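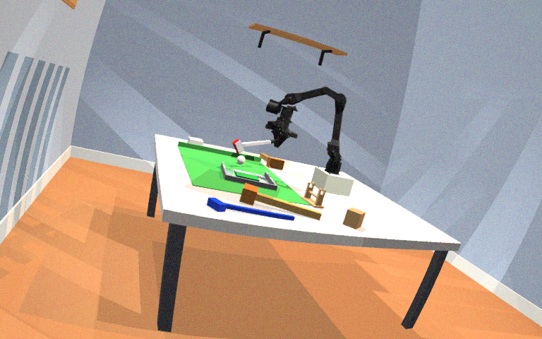
Questions staff keep asking about the Tutum arm

Put together by Siwan Prydderch, staff rep at Rosser, for the packing and assembly crew at the Faltby site. Management has its own page on the Prukinia trial. It's cheerier than this one. The arm is being tried out in simulation first, on practice jobs, and so far those jobs look a lot like lawn games. In the one we've been shown it has a small red-faced mallet over a white ball on a green mat. I've been asked to find that reassuring. None of us gets paid to hit balls, so I'd like to see it attempt a carton with a torn flap.

Is it replacing anyone?
The letter says no positions will go "during the trial". The trial ends in January. I asked what happens in February and was told that was a good question.

They say it'll save 270 hours a year. Where does that come from?
From the supplier's estimate. It doesn't count time spent clearing jams or waiting for someone who knows the password. Johannes Kekana in maintenance has asked for the working behind it. He's still waiting.

Who looks after it on night shift?
Nine people are down for training, all on days. Until that changes, nights should leave it switched off. Carys Owen has this in writing from the site manager, so ask her for a copy if you're pushed.

Will my job be graded differently if I mind the arm?
It should be. Minding a machine is extra work and extra blame. Don't agree to new duties on a handshake. See me or Dwynwen James first.

Does doing well in simulation mean it'll work on our floor?
It means it did well in simulation. Our floor slopes near dock 9, the light's poor in the afternoon and the pallets come in whatever state they like. I'll change my mind when I've watched a full shift of it.

Can I refuse to work next to it?
If you think it's unsafe, stop, step back and tell your supervisor. You can't be marked down for that. If anyone tries it, write down the time and what was said.

Do I have to fill in the survey?
No. Of 112 forms sent out, 88 have come back, and we haven't been shown the comments.

More questions can go in the box outside the lunchroom or straight to me.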